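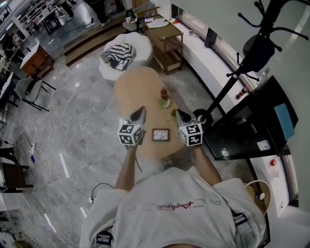

Gerlach Legal Services held an open house at its new Futstead office on January 15, 2020, and I went because I need a will drawn up and wanted to see the place first. Over 65 people signed in at the desk. The tour took 20 minutes and covered the front office, the file room and two meeting rooms. One room had an oval light-wood table with a small dark-bordered picture on it, a branch-like design on a pale background, and I would be fine sitting there to go over papers.

After the tour there was a short talk on wills and powers of attorney. A first meeting costs $100, and that comes off the bill if you hire them. They do not take criminal cases. Those get sent to Cutach, across the street.

Parking is behind the building and the entrance is on the side, up four steps. There is a ramp by the loading door but you have to ring for it. The next open house is in June. I made an appointment before I left.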